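## Pirkier back on stage, and a new record on the way

Pirkier will play their first shows in two years this winter, starting with a hometown set at the Genside Hall. The four-piece have been quiet since the end of their last regional tour, apart from one acoustic spot at the Prirberg street fair, and a good few readers have written in asking whether they had split up. They haven't. They've been writing, and they've been looking for a drummer.

The drummer's stool is now filled. The new member comes from the Prirberg covers circuit and has been rehearsing with the band since February. The rest of the line-up is unchanged: two guitars, bass, and vocals shared between the bass player and one of the guitarists. The keyboards that turned up on the second EP were a guest part and won't be part of the live set, although the band say they may run one or two of the lines through a sampler.

The new album is called *Sugiyama*. It has nine tracks and runs a bit under forty minutes. Most of it was recorded live in one room, with vocals and a few guitar parts added later. The band paid for the sessions themselves out of merch sales and the money left over from the last tour, which came to $2774. Mixing took $1574 of that, and the rest went on studio hire and petrol. 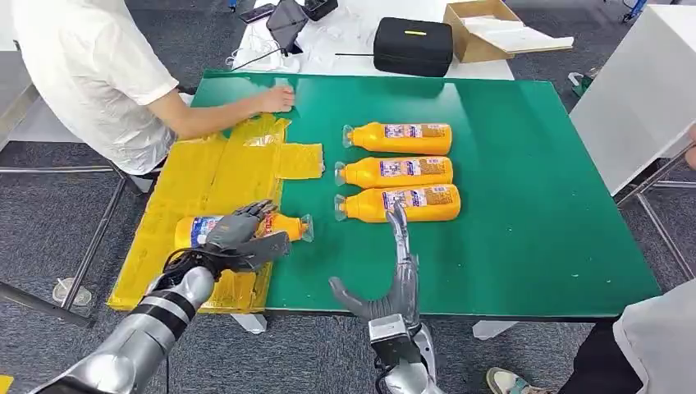 Two of the songs will be familiar to anyone who caught the last tour. "Low Water" used to close the set and has been slowed down a fair way, with a longer intro. "Ninety-Seven Steps" has been left more or less as it was. The other seven are new. On the rough mixes we were sent, the guitars are drier than before and the vocals sit further forward, so you can make out the words this time. The last track, which didn't have a title when we heard it, is the heaviest thing they've done - it runs past seven minutes and most of that is the one riff.

There will be a short run on vinyl as well as the usual download. The vinyl is limited to 97 copies and will be sold at the shows first. Anything left over goes up on the band's page after the last date. The price hadn't been set when this newsletter went out. There's no CD planned, but the band are open to it if enough people ask.

**The shows**

- Genside Hall, June. All ages, doors at 7 pm, two supports to be confirmed.
- Prirberg Bowling Club, July. Over 18s, doors at 8 pm.
- A third show, also in July, is still being sorted out. It will be in Prirberg or close to it.

Tickets for Genside are on sale now through the hall's own box office. The bowling club is door sales only, and it's a small room, so get there early if you want to be near the front. Bring earplugs too. The club has a low ceiling and the last loud band through there could be heard from the car park.

The Genside show will be played as two sets with a break. The first is the new album from start to finish, the second is older songs. If there's something from the early EPs you'd like to hear, the band are taking requests through their mailing list until the end of May. They've already said no to the Christmas single.

Supports and the third date will be in the next newsletter.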